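**Hulach toy library stays open til May**

Lease extended, confirmed this morning. Fifteen weeks' notice if the landlord wants it back after that. Members paid up so far: 300. 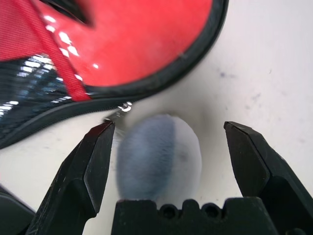
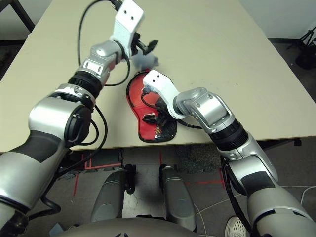
Rent goes up to £73 a week, from £65. "Tight but we'll manage," said Monique Renaud, who does the bookings. Late fees unchanged. Jigsaws with peices missing still welcome, put a note in the box. New opening time 10am, Royer branch same as before.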